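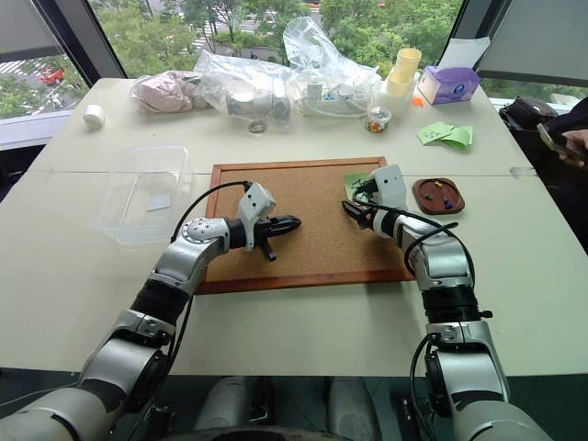

Week 2: Planning a Display Board

Readers stand a few feet away and give a board very little time. Keep the whole text under 200 words. Put the title at the top and one main point below it.

Lay everything out flat before pinning. Leave a wide margin on all sides. Captions go under the item they belong to.

Bring a draft layout to class by 12.

Comments

Does the 200 include captions?

Yes, captions count. The title doesn't.

Can we work in pairs for the draft?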